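Sorting Things Out: How Groups Work

Open a kitchen drawer and you will probably find the forks in one place and the spoons in another. Somebody sorted them. Sorting means putting things into groups so that the things in each group have something in common.

People sort all day long. Libraries sort books. Grocers sort vegetables. At home, you might sort socks by colour or building blocks by size. The thing you look at when you decide where something goes is called the rule.

Choosing a rule

Suppose you have a banana, a lemon, a stapler and a yellow pencil. If your rule is colour, the banana, the lemon and the pencil go together. If your rule is "Can I eat it?", the pencil has to move. The objects are the same, but the groups have changed.

A good rule is one that everybody can follow. "Things I like" is hard for another person to use. "Fruit" is much easier. A banana is a fruit whether you like it or not.

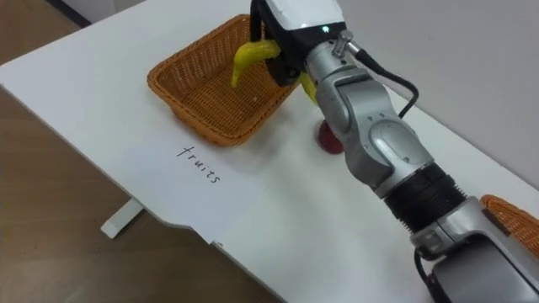 A banana held over a woven basket.

Baskets, boxes and trays are useful for sorting because their sides keep each group together. Baskets have been woven for thousands of years, from grass, reeds, willow and palm leaves. Rattan, a climbing palm with long bendy stems, is often used too. Today some baskets that look like rattan are made of plastic, so you may have to look closely to tell.

Why labels help

When two containers look alike, it is easy to mix them up. A label tells you what belongs inside, even when there is nothing in there yet. It also helps the next person, who may not know your rule.

Labels should be short. One or two words is usually enough. Write them where people can read them without lifting or turning the container.
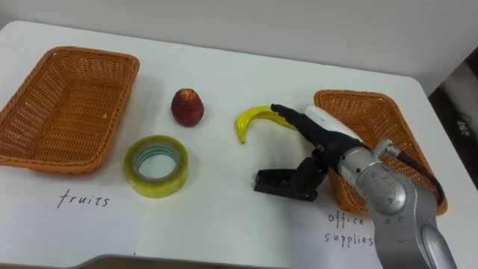 Labels for two groups: "fruits" and "office supplies". The roll of clear packing tape belongs with the office supplies.

"Office supplies" is a different kind of group from "fruits". Fruits all grow on plants. Office supplies can be made of metal, paper, plastic or wood, and they may look nothing like each other. They are grouped by what people use them for. Tape, paper clips, rulers and envelopes all have a job to do at a desk.

Tricky ones

Some things fit in more than one group, or in none. Where would you put an eraser shaped like a strawberry? It looks like a fruit, but you use it at a desk and you can't eat it. Most people would call it an office supply. If you have a lot of tricky objects, you may need a third group, or a better rule.

Try it yourself

You will need 8 small objects from around your home, 3 containers, paper and a marker. Ask an adult before you borrow anything breakable.

Choose a rule and sort the objects. Write a label for each container. Now tip everything out, pick a new rule and sort them again. Did any objects stay together both times?

Next, sort them a third time but hide the labels. Ask someone in your family to guess your rule.

Words to know

Sort: to put things into groups.
Rule: what you look at to decide which group something belongs in.
Label: a word or picture that tells you what goes in a place.
Rattan: a climbing palm whose stems are used to make baskets and furniture.

Written by Sorin Marinescu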